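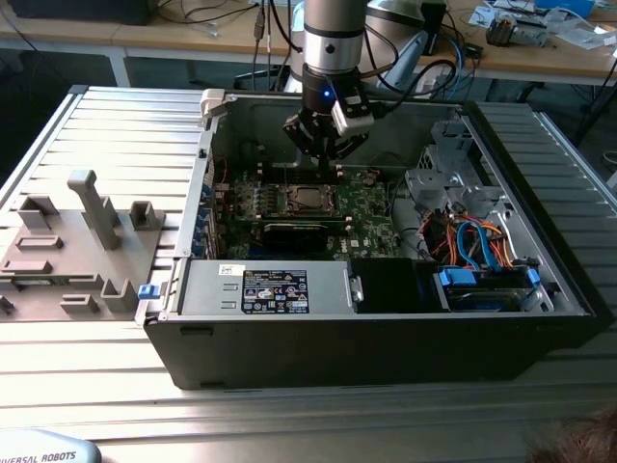
Arm with parallel gripper over an open desktop tower, fixed workspace camera.

Clivavgate: perception and motion tools for desktop disassembly

Clivavgate is the software we use to take parts out of old desktop computers with one robot arm. It includes the part detector, the grasp planner, the motion layer and the recording tool. The hardware setup is described in another repository, Urgate, and you need its calibration files before you start.

What is in the repository

detect/ finds memory slots, drive cages, power supply and cables in the color image
grasp/ proposes finger positions for each detected part
motion/ plans the approach and checks collision against the case walls
record/ saves camera images, joint states and gripper width with one shared clock
config/ one file per case model

Data

The labeled set has 1339 images of open towers. We keep 200 of them for testing and they must not be used for training. Cables are labeled as polylines, all other parts as polygons. When a part is hidden for more than half, we did not label it. In the July version some drive latches had the wrong class; please download the set again if your copy is older than this.

Running

Start the driver first, then the camera node, then:

clivavgate run --case config/tower_side.yaml --dry

With --dry the arm goes only to the approach pose and stops there. We recommend it for every new case. The planner has a limit of 800 ms for one plan. If it finds no path in this time, it tries again with a different wrist angle, up to 5 times, and after that it returns an error and the arm stays in place.

Known problems

Thin cables crossing above a drive cage are often detected as one thick cable. The grasp planner then refuses the whole region.
Shiny metal, for example the power supply housing, gives holes in the depth image. The parameter fill_depth helps a little.
The side panel is not in the collision model. If you leave it on the table near the case, add it as a box in the config file.
Kao, our older planner, is still in the code but it has no tests.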